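PRESS RELEASE

Lesberg publishes its findings on the folding cell stoppage

Carkmont, September 3, 2021

Lesberg, which teaches robots to fold cloth for laundries and other people with better things to do, has finished looking into the fault that stopped its Carkmont folding cell. We promised our customers we would publish the result whether or not it flattered us. It doesn't.

On the morning of the fault, a two-armed folding station known in the building as Flores was partway through a batch of 1445 small cloths. It had handled 1020 of them without complaint. On the next one the left gripper closed on the cloth, as it should, and also on the cover of the table underneath, as it should not. The arm then set off to complete the fold and took the cover with it.

The software that watches for this sort of thing, a package we call Sinance, had one job at that moment. It measured the pull on the arm, found it far too high, and wrote a warning to a log file. It went on writing warnings for 19 seconds. The log is very thorough and we have kept it.

The stop came from Dineo Mthembu, who was at the next bench and pressed the red button when she heard the clamps go. No one was hurt. She was outside the marked area at the time, and the arm did not reach it. The cover was torn along one side, a gripper finger was bent, and a mug that had no business being on the table is no longer with us.

What went wrong

There were two faults, and either one alone would have been a dull afternoon.

The first was the height setting for the left gripper. After a finger was changed in February, the table height was measured again with the new part fitted, but the figure was saved to the right gripper's file. The left one carried on with the old number and came down seven millimetres lower than it ought to have done. On thick cloths this made no difference. On thin ones it meant the fingertips were pushing into the table cover, and sooner or later they were going to pick some of it up.

The second fault is the one we mind more. Sinance is meant to stop both arms when the pull on either goes over its limit. During earlier trials the stop had been switched to "warn only" so that long runs would not be interrupted overnight, and it was never switched back. The screen at the station showed this in small grey letters. Several of us had walked past those letters every day, including the person whose name is at the bottom of this release.

"I would love to blame the cloth," said Han-gyeol Kong, head of engineering at Lesberg. "Cloth is a nightmare. It slides, it bunches, it sticks to itself, and it has never once done what the simulation said. But the cloth behaved perfectly well. We told the robot the table was somewhere it wasn't, and then we told the safety software to keep its opinions to itself."

What we have changed

The stop can no longer be set to "warn only" from the station. Changing it now takes two people and a key, and the setting goes back to "stop" each time the power is turned off. While it is changed, the whole screen turns orange. We tried a smaller orange patch first and found that people got used to it in a morning.

Height settings are now measured and saved separately for each gripper. Before a run, each arm lowers itself on to a test pad, and the station will not start if the reading and the saved figure disagree. Ott Lepik, who wrote the new check, has asked us to mention that it caught a wrong setting on its second day. The setting was his.

The clamps holding the table cover have been moved and will let go under a steady pull, so a snagged cover comes away and does not drag the rest of the table along behind it. Mugs are banned.

Flores is back at work on mixed cloths at a lower speed, and will stay at that speed until Sun-ja Baek, who leads our safety reviews, says otherwise. She has so far said nothing of the kind.

Folding work at the Carkmont station:

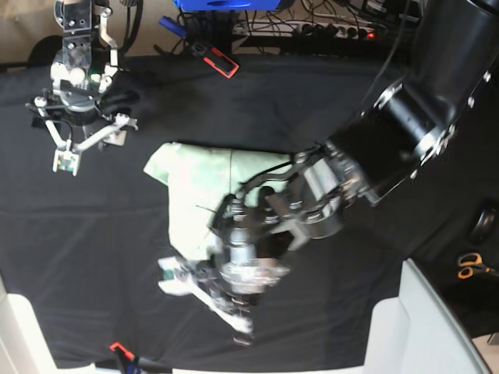
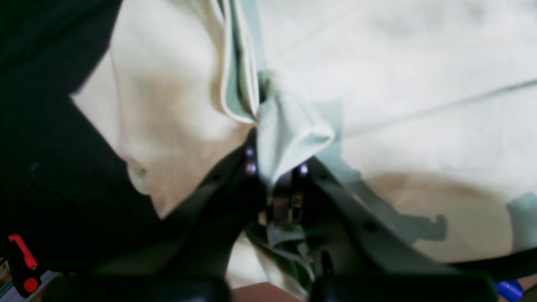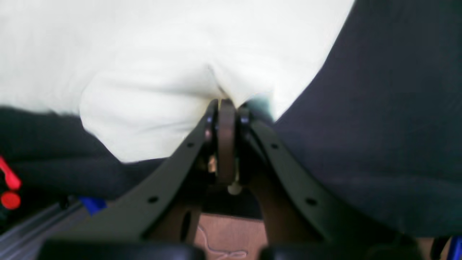

Customers with a Lesberg folding station on site do not need to stop using it, but should check two things before the next run. Open the Sinance page on the station screen and make sure the stop mode reads "stop". Then look at the height figures for the left and right grippers. If a finger has been changed and only one of the figures has a new date beside it, please leave the station off and ring us. We will send an engineer at no charge, and there will be no remarks made about whose fault it was, given our position on the matter.

An update for all stations is ready now. It brings in the two-person key, the orange screen and the new height check. Stations connected to our service will fetch it the next time they are idle; the rest can be updated from a memory stick, which we will post on request.

The full report, including all 19 seconds of warnings, is available from our Carkmont office. It is long in places, and the chapter on clamps is longer than anyone asked for.

Press enquiries: Ye-ji Yeon, Communications, Lesberg, Carkmont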